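Getting a White Worktable Clean Again (and Keeping It That Way)

By Hazel Rosenthal

I love a white table. It bounces the light about, you can find a dropped screw on it in seconds, and it makes even a cramped workshop feel bigger. What it also does is show every single mark you make! Scuffs, streaks, little specks of dirt, the lot. After years of scrubbing mine I've settled on a routine I really enjoy, and it takes less time than a cup of tea.

1. Dry first, always

Brush or hoover the loose bits off before any water goes near the top. Grit under a damp cloth scratches, and then the scratches fill up with muck and you're worse off than before. A soft dustpan brush is perfect.

2. Warm water and washing-up liquid

One small squirt in a bowl of warm water, a well-wrung cloth, and long strokes from the back edge to the front. Most of the grey film comes away with this alone (so satisfying).

3. Dark scuffs

Try a clean pencil rubber! It lifts a surprising number of them. For the stubborn ones I mix bicarbonate of soda and water to a loose paste, dab it on, wait 6 minutes and wipe with a damp cloth. Test a corner first, and go gently on anything shiny.

It's easy to put up with marks like these once the table is in use, with a bowl in the middle and a drawer box at the back, and they do build up.

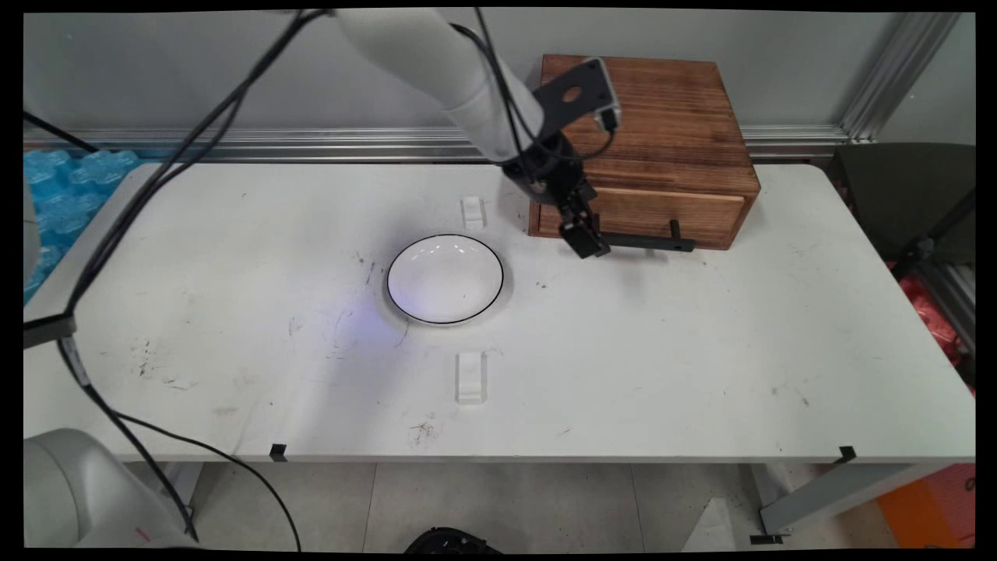

4. Small drawer boxes

Pull the drawer right out if it will come, tip out the crumbs and sawdust, and rub a candle stub along the runners. Stained wood wants a barely damp cloth followed straight away by a dry one. Wipe the handle too, as that's where all the finger grease ends up.

5. Clear acrylic

Lukewarm soapy water and a microfibre cloth, nothing else. Keep glass cleaner with ammonia well away from it, and skip kitchen roll, which can leave fine scratches.

6. Leads and cables

Clip them near the edge of the table so you can lift them in one go and wipe underneath. Run a damp cloth down unplugged leads now and then as well. They get filthy!

I give mine a quick wipe every evening and the full treatment once a month. The May one is my favourite, with the door propped open and the radio on.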